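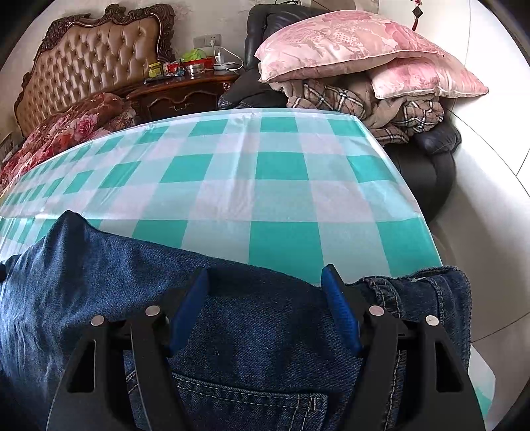 Dark blue jeans on the checked sheet.

How I put together a film soundtrack playlist that follows the story

I love a good soundtrack album, but the track order drives me up the wall. The big dance number goes first, the sad one gets buried at the end, and there are three remixes I never asked for. So I reorder them to match the film, and it's easier than it sounds (promise!).

I'll use Iturra, the road-trip romance I've watched far too many times, as my guinea pig.

1. Watch the film once with a notebook. Every time a song starts, jot down the time and a few words about what's going on. Mine say things like "bus breaks down, flute bit". Don't pause to look up titles or you'll be there until midnight.

2. Match your notes to the album. Most songs you'll know from the chorus. For the others, type a line of the lyrics into a search box, with quote marks around it. If the lyrics aren't in English, try a few spellings, as fans all write them differently.

3. Make a new playlist and drag the songs in by film order. I use Valtovia on my laptop for this, and the phone version is fine too, just fiddly once a list gets long.

4. Deal with the repeats. Iturra brings its love theme back four times! I keep the first full version and the slow one near the end, and the rest can go.

5. Add the bits that aren't on the album. The song playing in the Prakadstead café is a much older tune, so I had to find it on its own. Check the end credits, where the music list usually sits after the caterers.

6. Listen right through on a walk before you share it. If two slow songs in a row put you to sleep, swap one. It's your playlist.

My Iturra list has picked up 592 followers since September, my favourite comment so far being "why is the bus song so early". It's early in the film, mate! Next up is Damo, which has 14 songs and a dream sequence, so wish me luck.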